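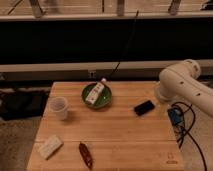 Section 3. Setting Up and Caring for the Tabletop

This section covers the Gamside square wooden tabletop, from first cleaning to everyday use. Fit the top to its base as shown in Section 2 before you begin. The same steps apply to the Sedau and Emside bases.

3.1 Before first use

1. Remove the protective film and any paper left from packing.
2. Turn the top so that the boards run from left to right as you stand at the front. The printed logo goes at the front right corner.
3. Wipe the surface with a damp cloth, working along the boards. Dry it at once with a second cloth.
4. Leave the top uncovered overnight so that it can adjust to the air in the room.
5. Check that the top does not rock. If it does, go back to Section 2 and adjust the feet before tightening the bolts again.

Note: Color differences between boards are normal, and so are visible seams. A seam you can feel with a fingernail should be reported to your dealer. Have the order number ready.

Caution: Do not lift the table by the top alone. Two people should carry it by the base rails.

3.2 Oiling

The top leaves the factory with one coat of Talavera oil, part no. 503. Apply a second coat after 7 days.

1. Clear the table completely.
2. Pour a small amount of oil onto a lint-free cloth. Do not pour it straight onto the wood.
3. Rub the oil in along the grain, edges included. Go lightly over the printed logo – hard rubbing will fade it in time.
4. Wait fifteen minutes, then wipe off whatever has not soaked in. Oil left standing turns sticky.
5. Keep the table out of use until the next morning.

Caution: Oily cloths can catch fire by themselves. Spread them flat outdoors to dry, or soak them in water, before throwing them away.

3.3 Everyday use

The surface is meant for light household things: bowls, cups, glasses, boxed goods, a wallet or a phone. Set them down and pick them up again without dragging. Unglazed pottery scratches oiled wood, so put felt under bowls with a rough foot.

Clear glasses are hard to see against light wood. Keep them away from the edges, and move them first when you clear up.
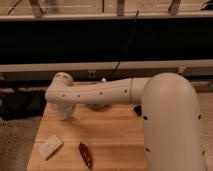 Small items left near the front edge are easily brushed off by a sleeve. Move them toward the middle or put them in a bowl.

Dried peppers, tea and spices can leave a reddish or brown stain if they get damp on the wood. Sweep up crumbs the same day. If a mark remains:

1. Wipe it with mild dish soap and water, then dry.
2. If it still shows, sand by hand along the grain with 240 grit paper.
3. Remove the dust and oil the spot as in 3.2.

Note: The sanded patch will look paler than the wood next to it for a few weeks.

Do not use bleach, scouring powder or melamine sponges. They strip the oil and leave a dull patch.

3.4 Load

The top and base together are rated for 2000 newtons, spread evenly. Do not stand or sit on the table. Heavy items belong over the legs – see the drawing in Section 2 for their position.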